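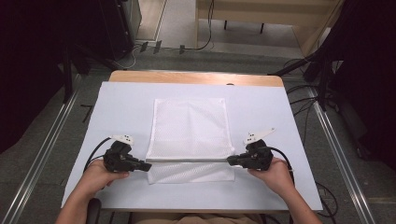
Usuga Hand-Held Gripper Pair: Hands-On Page

Sold as a pair, left and right, wired
Price: 1,287 for the set, marker plates included
In stock at Tonthorpe, ships in 10 working days

I've had the Usuga pair on my table since February, and I've been meaning to write this page properly for ages. Leidy Ospina (who answers most of your emails) kept getting the same three questions, so I've tried to put my answers to those in here as well.

First off, these are for people who want to record two-handed jobs without a robot arm in the way. You hold one in each hand, squeeze, and do the task yourself. I do most of my testing on cloth, as it's the thing that shows up a bad gripper fastest. My favourite is a white mesh, the see-through sort with a diamond weave and a slightly thicker hem. It slides, it snags, and if the fingers don't close evenly you know about it straight away!

What I like

The fingers are angular and they point inwards, so you can bring the two tips very close together over a piece of fabric. With the Cloltar pair I always ran out of room in the middle and ended up folding with my elbows stuck out. The Usuga bodies are chunky, I won't pretend otherwise, but the handle suits my hand and I've done 60 folds in a sitting without wanting to throw them across the room.

The marker plates are white with black dots, one on top of each gripper. They come fitted. Teófilo Salazar tried swapping his for home-printed ones and spent an afternoon getting the tracking back, so just leave them on.

What I don't like

The cables. Each gripper has its own black lead, and on a big table they're fine, but reach across yourself and you'll drag one over whatever you were folding. I let mine drop off the near corners and down the sides. Nayeli Bedoya clips hers to her sleeves and swears by it (I've tried, and I look like a parcel).

They're also not light. Smaller hands might want to try before buying, and you can do that at the Tonthorpe counter if you ring first.

Usuga or Cloltar?

I get asked this more than anything. Cloltar's fingers are softer and rounder and they're lovely on cups, fruit and boxes. For thin fabric I'd go Usuga every time. I picked up the edge of the mesh cleanly on 16 tries out of my last batch of 20 with the Usuga set, and with the Cloltar I gave up keeping score. If you do a bit of both, Marleny Restrepo has the Cloltar pair on our hire shelf, so you could borrow before you commit.

Setting up

Work on something pale and flat. I use a big white board laid over a wooden table, and the grippers stand out nicely against it. Plug in left before right, wait for both lights, then open and close each one fully a few times so the controller learns the range. If you're using the Harnent controller, you need the newer firmware or the right-hand gripper shows up as a second left. Very confusing!

In the box

Left gripper with lead
Right gripper with lead
Two marker plates, fitted
Spare finger pads, one set
Quick start card

Harnent controller sold separately. Spare leads are on the accessories page, and for anything odd, ask for Leidy.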